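Jeltcombe planner notes, thread. Spent most of the week on one bug in the contact-phase planner and want to write it down before I forget the details.

Context: tabletop cell in simulation, clutter on the table, one target block at a time. The planner gets a goal pose for the gripper, a collision world, and a time budget. It should return a trajectory or a reason for failing. For a while it was returning neither.

Symptom: free-space moves fine. Any goal within a few centimeters of a tall obstacle would either time out or come back with a path that swung the elbow over the top of everything and then dropped in. Valid, technically. Also about three times longer than it needed to be.

First suspicion was the sampler. It wasn't the sampler. I logged 2,820 goal queries overnight and sorted them by failure code. Nearly all of the bad ones had perfectly reachable IK solutions that were thrown out before sampling started.

They were thrown out by the collision check at the goal state. The check used one padding value for every pair of bodies. Padding is reasonable between the forearm and a shelf. Between a fingertip and the thing the fingertip is supposed to touch, it means the goal is always in collision.

We had an exception for this, of course. The allowed-collision table lists gripper links against the target. Ismail Bouzid found the problem with it: the table was keyed by object name, and the scene loader in Drernico renames duplicates on import. Target "block" became "block_2". Exception silently matched nothing.

So the only goals that survived were ones where the IK seed happened to land slightly off the surface. That explains the elbow-over-the-top paths. The planner was picking from whatever odd configurations were left.

Fix, part one: key the table by handle, never by name. A lookup that matches nothing is now an error at load time. This took an afternoon and should have been done last September when the loader changed.

Fix, part two: padding per pair. Arm links against fixed geometry keep the full margin. Gripper links against non-target objects get 2 mm. Gripper against target gets zero, but only inside the contact phase. Outside it, the target is an obstacle like anything else.

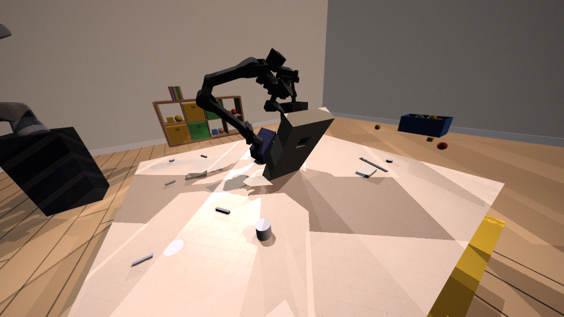 Contact-phase debug view. Gripper on the navy block, tall gray box right next to it.

The tall box is the case I care about. With the old margin there is no legal goal state that close to it. With the pairwise margins there is one, and the search finds it without going the long way around.

Small parts are a separate headache. Thin rods and flat plates produce terrible convex hulls if you let the mesh simplifier have its way. I now skip simplification under a size threshold and use primitives: cylinder, box, done. Cheaper to check and easier to reason about.

The arm's own geometry matters more than people expect. Our self-collision matrix was generated by random sampling, and with too few samples it marks pairs as "never in contact" that can touch in a tight fold. Regenerated it with a lot more samples and got 14 link pairs back into the check.

Cost of that: planning time went up a bit per query. I got most of it back by ordering the checks so the pairs that fail most often go first. Nothing clever, just a counter and a sort at startup.

Gijs Declercq asked why not switch to an optimizer and let it sort out the clearance as a soft cost. We tried it on the same queries. It is good when the seed is good – and next to a tall box the seed is usually bad. We may still use it as a smoothing pass after the sampler.

Regression set is now 16 scenes, all with a goal close to something inconvenient. Each one runs with fixed seeds, and the test fails if path length grows, even when the path is valid. The old tests only checked validity, so they passed the entire time this was broken.

Still open: the switch from free-space margin to contact margin is a hard step. If the trajectory is replanned right at the boundary, the start state can be legal under one rule and illegal under the other. Current workaround is to carry the phase flag with the state. I don't love it.

Also open: the Cluteter bridge drops the phase flag when it serializes a plan, so none of this survives a save and reload yet. Patch is in review.

Will post the margin table once the names in it are cleaned up. If you run a similar setup, grep your logs for goal states rejected before sampling. Ours had been sitting there in plain text at debug level.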